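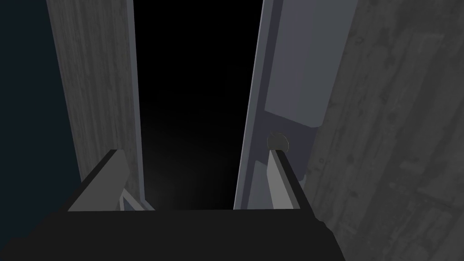 A two-fingered gripper before a narrow opening between a wood-grain panel and a gray door panel. Computer rendering.

Labeling Herbal Products: The Case for a Plain Statement of Evidence

By Carola Weidemann

Monday, May 27, 2019

The Durkholm Association of Natural Health Retailers has asked its members to comment on a proposed labeling code for herbal and homeopathic products. The comment period is short and the draft is long, and many shop owners will be tempted to let it pass. I would urge them to read at least Section 6, which deals with what a label may say when a remedy is sold on the strength of traditional use.

At present, a customer who picks up a bottle of valerian tincture and a tube of homeopathic pellets will often find the same phrase on both: "traditionally used for restlessness." The two products have little in common. The tincture contains a measurable amount of plant extract. The pellets, at the higher dilutions, are unlikely to contain any. A person may choose either one for reasons of his or her own, but the choice should be made with that difference in view, and the label is the only document most customers will ever read.

The draft code would require two separate statements. The first would give the quantity of plant material in a daily dose, in milligrams, in type no smaller than the directions for use. The second would state whether the claimed use rests on clinical trials or on traditional use alone. Gaditari, which supplies teas and tinctures to many of our members, has objected that the second statement will be read as a warning. I understand the concern and do not share it. A customer who has bought chamomile tea for thirty winters will not put it back on the shelf on learning that the habit is old and the trials are few.

There is a stronger objection, raised by Birgit Petersen in her written response to the draft. She points out that plant products vary from one harvest to the next, and that a number printed on a carton may suggest more precision than the grower or the extractor can deliver. Her example was St. John's wort gathered in the Sauerland, where an early summer and a late one give noticeably different material. She would prefer a permitted range to a single figure.

On this point I believe she is right, and the code should be amended. A range is less tidy, but it tells the customer the truth about what a plant is. It would also remove the incentive to print a low figure for safety and leave the buyer guessing at the rest.

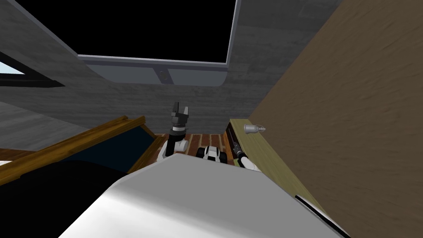 Where I part company with Mrs. Petersen is on the matter of interactions. She holds that advice about prescription medicines belongs at the counter, in conversation with trained staff, and that a carton has no room for it. Her own shop is staffed by people who have known their customers for years. Most herbal products are no longer bought in such shops. They are bought in supermarkets and by mail, where there is no conversation at all. St. John's wort can weaken the effect of oral contraceptives, certain blood thinners and drugs given after a transplant. A customer has a right to learn this from the package before the first capsule is taken, and a leaflet folded inside a sealed box does not meet that need.

Kuletti has shown that it can be done. The company redesigned its cartons last year and moved the interaction notice from the leaflet to the back panel, directly beneath the directions. The type is legible and the wording is short. I am told that the change cost less than the new logo that went with it.

The association received 127 comments on the previous version of the code, and a good part of them dealt with the cost of reprinting. That cost is real for a small producer, and the transition period of 2 years seems to me the least that should be allowed. Existing stock should be sold through without penalty. Products made and sold on the same premises might reasonably be given longer still.

Cost, however, cannot settle the question of principle. Our trade has long argued that adults are able to make their own decisions about minor complaints, and that they should not need a physician's permission to treat a cold or a restless night. I have made that argument myself, in these pages and before less friendly audiences. It depends entirely on the customer being properly informed. We cannot ask the public to trust its own judgment and then withhold the facts on which judgment rests.

I therefore recommend that members support Section 6, with the amendment on ranges described above, and that they ask for the interaction notice to be made mandatory on the outer package. Comments should be sent in writing to the association's office in Durkholm. Members who sell products under their own name should enclose a copy of a current label, so that the drafting group can see how the new statements would fit.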